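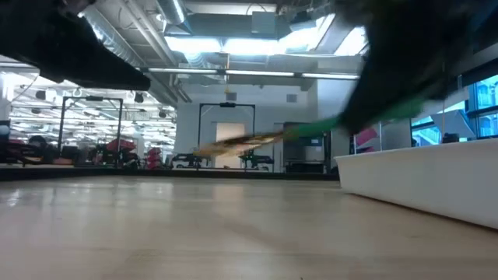

Tables and bins – FAQ
Updated Dec 6, 2022

Which table do I use?
Any wooden one that's free. Not the ones with tape across, those are booked. Bookings go through Esi Wumbei.

Can I leave stuff out overnight?
No. Table clear by closing. Bins can stay if your name is on them, 2 per person max.

Where do the white bins live?
Shelf 16, by the sink. Stack them empty. If it has bits in it, it isn't empty.

What do I clean the tabletop with?
Damp cloth, then a dry one. No bleach, no scouring pads. Wipe along the grain. Spray bottle is marked Notix, refills from Kojo Asante.

I made a ring / scratch. Now what?
Tell Kojo same day. Light marks sand out, and we re-oil in October anyway. Hot stuff goes on a mat, please – we've had two bad rings this year allready.

Can I cut on the table?
Cutting mat only. Big ones are in the flat drawer.

Bin cracked?
Don't tape it. Put it by the door with a note and take another one.

Do the bins go in the dishwasher?
No, they warp. Warm water and soap, upside down on the rack.

Small parts keep ending up in the wrong bin
Yes. Sort before you put away, not after. Mixed leftovers go in the Kwofie box, Gaurav Srivastava goes thru it when he has time. Might be a while.

How much can a table hold?
70 kg spread out. Don't sit on them.

Can I take a bin home?
Ask first. Sign-out sheet is next to the shelf, write the bin number and your phone ext.

Something not on here?
Ext 164, or leave a note in the tray.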